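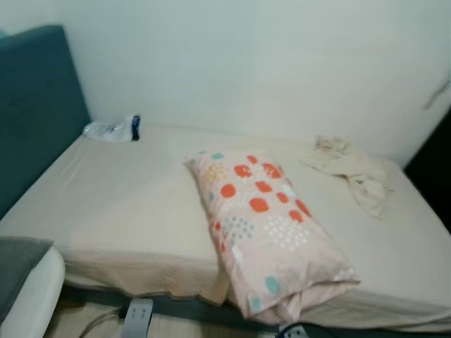 **Speaker notes, Lutfa Mondal. Looking after the Forna robot in the bedroom cell at Tetusholm.**

Talk is after the coffee break, 3 o'clock. Slides are few. Speak slowly, drink water before slide 2.

## Slide 1: Who I am and what I look after

Good afternoon. My name is Lutfa Mondal and I am the technician for the bedroom cell in our Tetusholm building. The cell is a bed, a wall, a floor, and one mobile robot with two arms which we call Forna. Forna's job is bed work: it takes a pillow, it puts a pillow, it pulls a cloth flat. My job is that Forna can do this every morning without somebody from the software group coming down the stairs.

I will not speak about learning or models today. My colleagues in Drastbridge do this and they do it well. I will speak about cables, camera screws, grease and bed sheets.

(Pause. If people from Drastbridge are in the room, greet them.)

## Slide 2: The bed is a part of the machine

When I started, I had a maintenance book for the robot and no page at all for the bed. This was my first mistake. The bed is a fixture, in the same way as a vice is a fixture for a milling machine. If it moves, everything is wrong.

So the bed now has its own page. What is on it:

- The bed stands against the wall and the headboard stands flush with it. If a hand can go between them, push the bed back before you start.
- The fitted sheet is beige and the wall is off-white. For the camera these two are quite near to each other. The teal headboard helps us very much, it is the best edge in the whole cell. Please do not hang anything over it.
- The hem of the sheet hangs at the front. We let it hang a little loose, as it would be at home, but it must not reach the floor. A wheel has pulled it once, and the pillow came along.
- The pillow with the orange dots is our reference pillow. It has big dots, small dots and some teal spots, so the camera always finds something on it. A plain pillow is for later in the day, when we know that the head camera is good.
- The cream cloth is for the flattening task. It starts crumpled. Do not fold it nicely for the robot, I know it is a temptation.

The sheet gets yellowish patches with time. We change it when the patches begin to confuse the edge finder, and for this I have no number. I look at it.

## Slide 3: The morning check

I do it at half past seven, with a tea on the window side and never on the bed.

1. Walk once around the free sides of the bed and look at the floor. There are power adapters and cables near the front of the bed, and the base of the robot also wants to be there. Push the cables under the bed as far as they go.
2. Switch on, and wait until the arms report that they are in the home position.
3. Wipe the head camera with the dry cloth from the drawer. Not with your sleeve.
4. Point the head down to the bed and compare with the stored view. The headboard must be at the left and the dark vertical edge at the far right. If one of them is missing, the head has lost its zero.
5. Close and open each gripper with nothing inside. Listen.
6. One pillow lift, slowly, with your hand at the stop button.

If all is good, this takes less time than the tea. If step 4 is bad, forget the tea.

(Here somebody always asks why we do not make step 4 automatic. Answer: it is automatic, and I look also.)

## Slide 4: The head that was looking down

Now a small story about a repair. In December the robot began to put its fingers too low. It touched the mattress before it touched the pillow, by a few millimetres in the first days, and after that by more. The software group looked in the software. I looked in the arm. We both found nothing, and we were both a little proud of it.

The fault was in the neck. The tilt joint of the head is held by a clamp with one screw, and this screw had come loose by perhaps a quarter of a turn. When the head stopped after a quick movement, it sank a little. Then the camera saw the bed from a different angle than it believed.

I found it with the scuff on the wall. There is a small dark mark in the paint, at the upper right when the head looks to the bed. It has been there longer than I have. I opened the stored view next to the live view, and the bed looked the same in both, but the mark had gone up. A bed is soft and you forgive it everything. A mark on a wall stays where it is.

The repair:

- Power off, and support the head with one hand or with a block of foam.
- Take the clamp screw out completely. Clean the old thread lock from the screw and from the hole.
- New thread lock, one drop. Tighten with the torque driver, in two steps.
- Leave it overnight. I know that everyone wants to run it in the afternoon.
- In the morning make the camera calibration new, and store a new view.

After the repair we made 513 pillow lifts before we wrote "closed" in the book. The fingers touched the mattress first in 3 of them, and in all three the pillow was lying with its end over the front edge of the bed. This is a different problem and it has its own page now.

Since then we ask that the painters leave the wall alone.

## Slide 5: Grippers and fabric

Fabric is not heavy, but it is dirty work for a gripper. The threads go into the finger joint and stay there. With cotton I open the fingers and clean them after some 95 hours of running. With the cream cloth I do it after 66, for it leaves more fluff.

Use a soft brush and tweezers. Please no compressed air, it sends the fluff further inside. I learned this on a gripper which we then had to send back to Chambi, our supplier, and they wrote me a very polite letter.

The rubber on the finger tips becomes shiny before it becomes bad. When you see shine, order new ones the same day.

## Slide 6: If you build such a cell

Write a page for the furniture. Keep one thing in the view which never moves, and know where it is. Give one person the key to the torque driver.

The check sheet is on paper at the door, please take one. I have also the page for the bed, but it is in my handwriting, so ask me if you cannot read a word.

(Questions. If there is time, show the old clamp screw, it is in my left pocket.)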